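3.2 調査場所と、箱と皿のこと

さて、前節では食器の返却と再出荷を扱う現場がなぜ研究になりにくいのかをだらだら書いてしまったが、ここからは私が通った場所の話をする。仮にオサード(Osard)と呼んでおく。貸し出し用の大皿を預かり、戻ってきたものを見て、仕分けて、また箱に入れて送り出す、そういう作業場である。登録されている大皿は1179枚、通い箱は356個。この二つの数字は台帳から写したもので、私が数えたわけではない(数えようとして初日にあきらめました)。

調査を始めたのは10月で、最初の私の関心はもっぱら皿のほうにあった。大皿というのは面白いもので、丸皿なら重ねてしまえば終わりなのに、楕円になったとたん向きという厄介なものが出てくる。長いほうをどちらに向けるか、立てるか寝かせるか、縁のどこを持つか。作業者の皆さんに聞いてみても、答えがきれいに揃うことはまずない。「縁の下のほう」と言う人もいれば「重いほう」と言う人もいて、重いほうってどっちですかと聞き返すと笑われる。そういう現場なのだ。

ところが三週目あたりから、私の目はどんどん箱のほうへ引っぱられていった。青い箱、とにかく青い箱である。棚にも机にも青い箱があって、しかも使われ方が一つずつ違う! 皿の研究をしに来たはずが、野帳を開くと箱のことばかり書いてある。共同で野帳を読んでくれた許柏彦(Po-yen Hsu)さんにも「これ、もう箱の論文ですよね」と言われてしまった。おっしゃるとおりで、本節の題に箱を先に置いたのはそのためである。 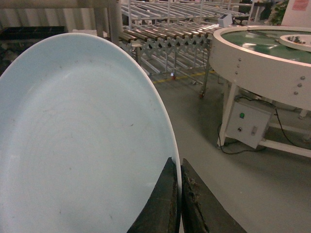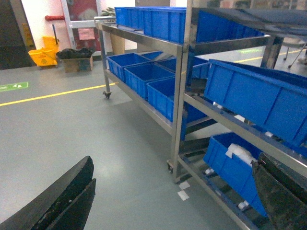
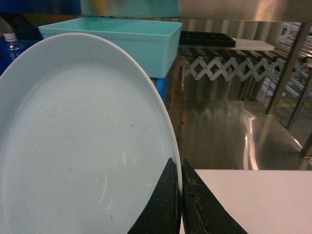
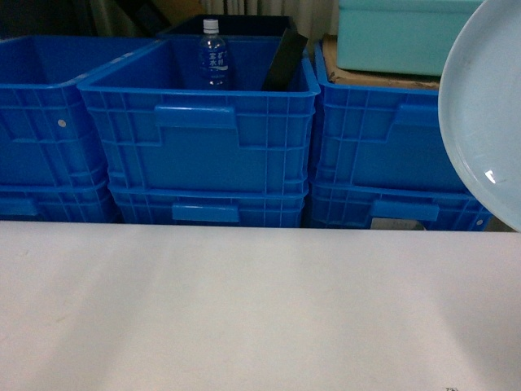

図4 調査場所の大皿と箱。1枚目と3枚目は楕円の大皿、2枚目は箱を載せたステンレスの棚台車、4枚目は机の奥に二段で積まれた青い箱。

箱の使われ方を、私はとりあえず「待っている箱」「入っている箱」「居ついた箱」の三つに分けて考えることにした。分類というほど立派なものではなく、野帳の余白に書いた覚え書きがそのまま残っただけである。

待っている箱は、空のまま口を上に向けて並んでいるものを指す。図4の2枚目で、奥の台車の下段に並ぶ五つはこれに入れた。空なのだから入れ子にして場所を空ければいいのに、と最初は思ったのだが、作業者に言わせると、並んでいること自体に意味があるらしい。次に手を伸ばす先が決まっていると気が楽なのだそうだ。この「気が楽」という言い方は聞き取りのあいだに何度も出てきて、私はだんだん好きになってしまった。

入っている箱は、そのまま中身のある箱のこと。2枚目の手前の台車では、最下段の箱が斜めになっていて、白い包みのようなものが入っている。こういう箱を見ると、どうしても中身の名前を知りたくなる。けれども本研究では、箱の中身を一つずつ同定することはしなかった。知りたいのは中身が何かよりも、中身のある箱とない箱が同じ台車の上でどう隣り合っているか、だったからである(とはいえ覗きたい気持ちは最後まで消えなかった)。

問題は居ついた箱である。これは私の造語で、作業の道具のはずの箱が、いつのまにか置き場になってしまったものを言う。4枚目の真ん中の山を見てほしい。上の箱の中に、水の入ったペットボトルが立っている。その右には黒くて平たいものが斜めに立てかけてある。この箱に皿を入れようとしたら、まず水をどこかへやらなければならない。つまり、形の上では通い箱であっても、この状態では通えない。台帳の356個という数字には、こういう箱も何の区別もなく含まれている。帳簿の上の箱と、手を伸ばして使える箱とは違うのだということを、私はこのペットボトルに教わった気がする。

もう一つ、色について書いておきたい。作業場の箱は青ばかりだと思い込んでいたのだが、図を選ぶ段になって3枚目を見直すと、大皿のうしろにあるのは青緑色の箱だった。恥ずかしい話、野帳には「箱、青」とだけ書いて済ませた日がかなりある。色の違いに運用上の意味があるのかどうか、本稿の段階ではわからない。聞き取りでは色分けの話は出なかったが、出なかったからといって無いとは言えないし、そもそも私がきちんと聞いていなかった。次回の調査ではここを最初に聞くつもりでいる。

皿の話にも戻らないといけない。1枚目と3枚目の大皿には、どちらも見込みに細かな点や薄い汚れが見える。1枚目には細い引っかき傷のような線もある。返却品の状態をどう評価するかについて、既存の手引きではたいてい「良」「可」「不可」の三段階が使われるのだが、この程度の点や線をどこに入れるかとなると、人によって見事に割れた。同じ皿を見せても、拭けば良だと言う人と、拭いてみるまで何も言えないという人がいる。私は後者の慎重さに惹かれるけれど、一日に200枚を見る立場だったら前者になると思う。評価の基準というより、残りの枚数が判断を決めているところがあって、この点は第4節の聞き取りの分析でもう一度取り上げる。

なお、比較のために訪ねたバーサイド(Barside)の作業場では、皿は箱に入れず棚に直接立てていた。箱がないので居ついた箱も当然なく、そのかわり棚の一角が同じような置き場になっていた。場所が変わっても、ちょっと置きたいものの行き先は必ずどこかにできるらしい。バーサイドの棚の記録はまだ整理の途中なので、本稿ではオサードの台車と机に話を絞り、次の節で聞き取りの手順を述べる。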